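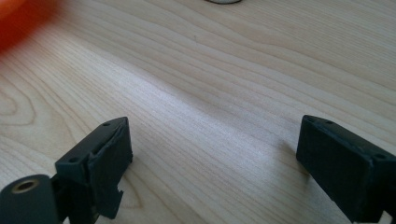 Home | Tables | Benches | Offcuts | Delivery | FAQ | Contact

Frequently asked questions

Last updated Tuesday, March 24, 2026

These are the questions we get most often by email and over the counter at the Clilville workshop. If yours isn't covered, use the contact form and we'll reply within two working days.

ORDERING

Can I see a table before I buy?

Yes. The showroom is the front half of the workshop in Clilville and it's open Wednesday to Saturday. You don't need to book. We keep at least one table from the Avau range on the floor, usually the four-seater, and a full set of finish samples. If you want to see a particular size, ring first, as floor tables do get sold.

What does a table cost?

The Avau four-seater starts at £827 including VAT. The largest thing we sell as standard is the Avau extending table at £2,711, which comes with both leaves and the storage bag for them. Prices for everything in between are on the Tables page. Delivery is extra and is worked out from your postcode at checkout.

Do you make custom sizes?

We can change the length of any fixed-top table. Width is harder. The underframes are made to a set width, and going wider means a new frame, so we only quote for that between larger jobs. Height can be lowered but not raised. Send us the measurements you want and a rough sketch if the shape is unusual. A photo of the room helps too.

We don't make round extending tables. We used to, and the mechanism was the cause of most of our repairs.

How long will it take?

Standard tables take five to seven weeks from the day we receive your deposit. Custom sizes take longer and we'll give you a date in writing before you pay anything. Orders placed in May usually run a week or so behind, as the workshop shuts for the last week of that month.

How does payment work?

You pay 20 per cent when you order. The balance is due when the table is finished, before it leaves us. We take bank transfer and all the usual cards. We don't offer credit and we don't take cheques any more.

Can I change my order once it's placed?

You can change the finish up to the day it goes on, which is normally in the last week of the build. You can change the size only until we cut the top. We send an email the day before cutting, so please read that one. After it's cut, a change of size is a new order.

Can I order by phone?

You can ask anything by phone, but the order itself has to be in writing. We had a few mix-ups over inches and centimetres, and an email settles them.

SIZES AND FITTING

What size table do I need?

Allow 60 cm of table edge per person. For six people with no one at the ends, that's 180 cm. Then allow at least 75 cm between the table and the nearest wall, or 90 cm if people need to walk behind someone who is sitting down. Measure from the skirting board, and remember radiators. Masking tape on the floor is a cheap way to check, and leaving it there for a couple of days will show you whether you keep walking over it.

Will it fit through my door?

All our tables travel with the legs off. The top is the only piece that causes trouble, and it goes through on its edge, so what you need to know is the height of the doorway, the width of the hall and whether there's a turn. Stairs with a half landing are the usual problem. If you have any doubt, send us the measurements before ordering.

We can make a top in two parts with a bolted join for difficult houses. It adds £102 and there is a visible line across the middle.

My floor isn't level. Does that matter?

Each leg has an adjustable foot that covers most floors. For very old floors, tell us and we'll fit the longer ones. They can be fitted later as well, but the table has to go upside down for it.

Can I use my existing chairs?

Probably. The space from the floor to the underside of the frame is given on each product page. Compare it with the height of the chair arms, if there are arms. For comfortable sitting you want 28 to 30 cm between the seat and the top of the table.

DELIVERY

Who delivers?

Sivakumar Carriers, who handle all our mainland deliveries. It's a two-person service. They bring the table to the room you choose, put the legs on and take the packaging away if you ask. They won't move your old table, so it needs to be out of the way when they arrive.

Do you deliver to islands?

Yes, but through a different carrier each time, and we have to ask for a price. It's delivery to the door only. Somebody will need to help you lift.

How will I know when it's coming?

Sivakumar will text you a choice of days. Once you've picked one you'll get a three-hour slot the evening before. If nothing has arrived a week after our email saying the table has left, let us know. Most of the time the text went to an old number.

Can I collect it myself?

Yes, and there's no charge. Bring a blanket or two and some straps. A four-seater top will go into most estate cars with the seats down, but please measure. The loading bay is behind the workshop, through the second gate, and it's shut from half twelve to half one.

What if it arrives damaged?

Look at the top and the corners before you sign. If there's a mark, write it on the carrier's sheet and send us a photo the same day. If you only find it later, tell us within five days. Small dents we'll normally repair in your home. For anything structural we'll replace the part.

LOOKING AFTER YOUR TABLE

How do I clean it?

A cloth wrung out in warm water with a drop of washing-up liquid, then a dry cloth. Wipe along the grain. Don't use spray polish, as the silicone in many of them stops new oil from taking. Cream cleaners and scouring pads will scratch any of our finishes.

How often should I oil it?

For an oiled table, twice in the first year and once a year after that. A table that gets heavy use or sits in full sun may need more. Drip a little water on it. If it stays as beads, leave the table alone. If it sinks in and darkens the wood, it's time.

Put on a thin coat, wait a quarter of an hour and wipe off everything that's left. People nearly always use too much, and the result is a sticky table. Lay the rags out flat outdoors to dry before binning them. Oily rags left in a heap can catch fire.

Lacquered tables are never oiled.

Which finish should I choose?

Oil looks more natural and can be patched at home. It also marks more easily, and red wine or beetroot left overnight will probably stain. Lacquer needs next to no work for years but has to be sanded right back when it does wear. Families with small children mostly pick lacquer. The price is the same.

How do I get rid of a white ring?

A white ring is moisture in the finish. Leave it for a day or two first, as many fade. If it's still there on an oiled table, rub it gently with a little oil on a soft cloth. On lacquer, leave it and ring us. A black ring has gone into the wood itself and needs sanding.

Will the colour change?

Yes. Pale woods tend to turn yellower and dark ones often get lighter, most of it in the first six months. Anything left in the same place, such as a runner or a fruit bowl, will leave a patch underneath. Move things about for the first few months. If you have an extending table, leave the leaves out in the light now and then or they won't match.

A small crack has opened at the end. Is that a fault?

Usually not. Wood shrinks in a heated room over winter and fine cracks at the end grain often close again by summer. If you can slide a bank card into it, send us a photo.

RETURNS AND GUARANTEE

Can I return a table?

Standard sizes can be returned within 30 days of delivery, provided the table hasn't been used. You pay for collection, which we can arrange. Custom sizes can't be returned unless there's a fault. None of this affects your rights under consumer law.

What does the guarantee cover?

Joints, frames and extending mechanisms for ten years. It doesn't cover scratches, heat marks, water damage or tables kept outdoors. It passes to a new owner if the table is sold, and all we need is the order number, which is stamped on the inside of the frame.

Do you repair older tables?

We repair anything made by Jalline. For other makers' tables we'll do re-sanding and refinishing if you can bring the top to us. We don't repair veneered tops.

Do you sell offcuts?

Yes, by the bag or by the board, from the rack next to the showroom door. Stock changes every week and we can't put pieces aside.

Was this page helpful? Yes | No
3 comments | 11 shares

Jalline Tables, Clilville | Contact us | Terms | Privacy
© 2026 Jalline. All rights reserved.
Back to top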